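November, scenery build notes, Flurkside airfield

Rebuilt the ground mesh overnight with the Toten exporter. Tile count is unchanged. Apron polygons on the north side still flicker at low sun angles, so the layer offset did not hold. Raised it one step and re-exported.
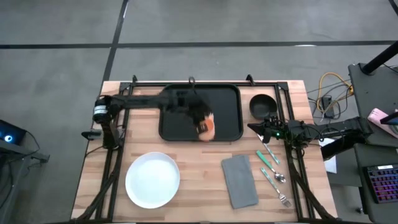
Left gripper lowered into the black tray, orange object in its fingers.

Night lighting: 971 light points after removing duplicates along the taxiway. Frame rate on the Zamani test machine stays level until the terminal comes into view, then drops. The glass material is the likely cause. Turned off reflections on the rear windows only; no change. Left them off.
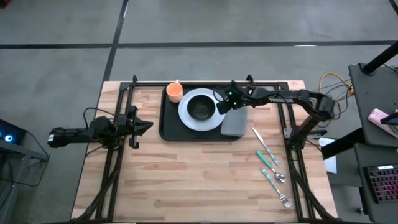 Left arm over the wood, gripper empty, tray to its right.

Autogen trees: 2,286 placed, 11 of them inside the runway strip. Deleted by hand. The exclusion polygon had an open vertex at the west end. Closed it and saved the polygon file under the old name, so pull again before editing.

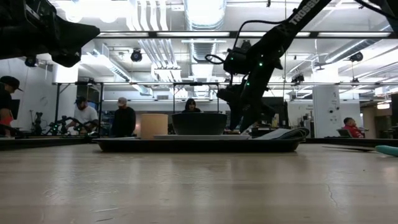
Miyuki Wada checked the approach lights against the chart and wants the threshold bar moved. Agreed, not done yet. She also reports that the windsock turns the wrong way in a crosswind. Sign error in the animation key, fixed in the model but not in the package.

Russka installer: the path check fails if the folder name has a space in it. Quoted the path in both scripts. Untested on Mac.

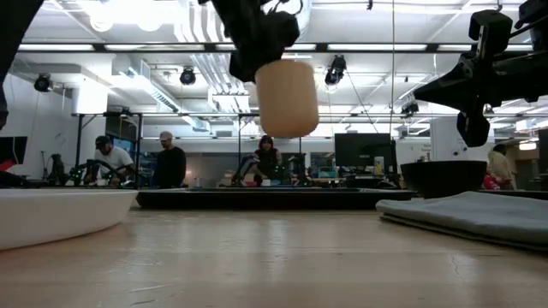
Texture memory is still more than 400 MB over the old build. Next: drop the hangar roofs to half size, compare from the tower view, then look at the terminal glass again. Threshold bar before any of that.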